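Clothing and bedding drive fills 500 bags in Ikenden

The August clothing and bedding drive in Ikenden closed at 6 p.m. with 500 bags packed and tagged, the most since the drive moved to the old Gamell building. The bags go to families moving into the new apartments on Ursu Street, where 140 units are due to open before the cold weather.

Each bag holds a set of everyday clothes, a pillowcase and at least one towel or sheet. Everything is sorted by size, checked for holes and missing buttons, and folded to fit a standard bag. Organizers said the folding took more time than any other step this year. Donations came in stuffed tight into sacks and boxes, and most of the cotton had to be shaken out and smoothed before it could be folded at all.

Two folding sessions were held before the packing began, with a pillow or a bed standing in for a table. A bed gives more room than a table and the cloth does not slide off it, though a soft surface makes it harder to get a straight edge.

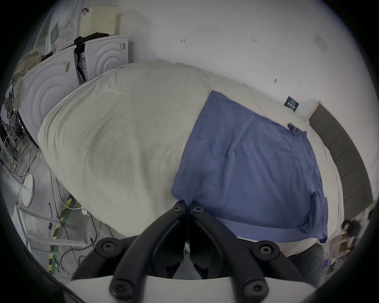 Trefor Voyle said he had folded on his lap for years and would not go back to it. A firm pillow is fine for hand towels and pillowcases, in his view, but anything with sleeves needs a bed or a clean floor. He also asked that donors stop tying sheets in knots to keep the sets together, which leaves creases that take an iron to get out.

The drive accepts T-shirts, sweatshirts, jeans, children's clothes, sheets, pillowcases and towels. It does not take coats, shoes or comforters, which go to the winter collection run out of Isier in the fall. In all, 1,058 pieces were logged in the first week. A second count was not made, and organizers said the total for the month would not be known until the leftover stock is sorted.

Most of what was turned away was stained or too worn to hand on. Those pieces are cut up for cleaning rags - cotton only, with the seams and buttons taken off first. Single pillowcases were kept and paired by color where possible.

The larger pieces were the slow ones. For these, the sorting sheet now calls for the cloth to be held at two ends and pulled out straight before the first fold. A shirt is then laid flat, the sleeves are turned in, and the bottom is brought up to the collar. Towels are folded in thirds and then in half.
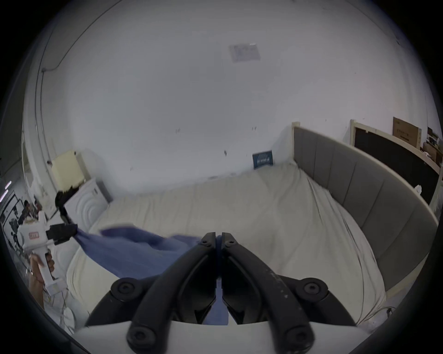
Pulling from both ends works for towels, Wellington Lopes wrote in a reply to the drive's notice, but it stretches the neck of an old T-shirt if you take hold of the collar. He suggested holding shirts at the shoulder seams and the hem, and said an old shirt pulled by the neck never lies flat again. The advice has been added to the sorting sheet for next year.

Bags are tagged with a size and a letter for adult or child, and stacked by building entrance so they can be handed out on moving day. Families can swap a bag for another size at the Gamell building for 20 days after they move in. No receipt is needed, but the tag should still be on the bag.
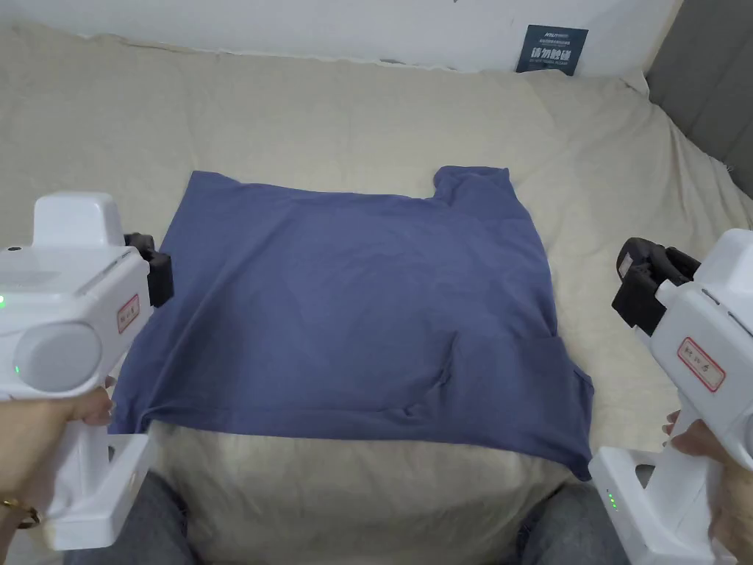

Shirts remain the item most in demand, and the one most likely to come back for refolding. The trouble is usually at the top and sides: spread a T-shirt on a wrinkled sheet, as with what is likely a blue-gray one on the beige bedding, and it can look almost like a plain rectangle while part of the cloth is still standing up or bunched on one side. Fold it like that and the lump ends up in the middle of the stack. The sheet says to flatten those spots by hand before going any further.

Leftover stock will be stored at the Gamell building through the winter. Donations of adult shirts in large sizes are still being accepted there in the mornings, from 9 a.m. to noon, at the side entrance. Clothes should be clean and dry, in a closed bag, with bedding packed separately.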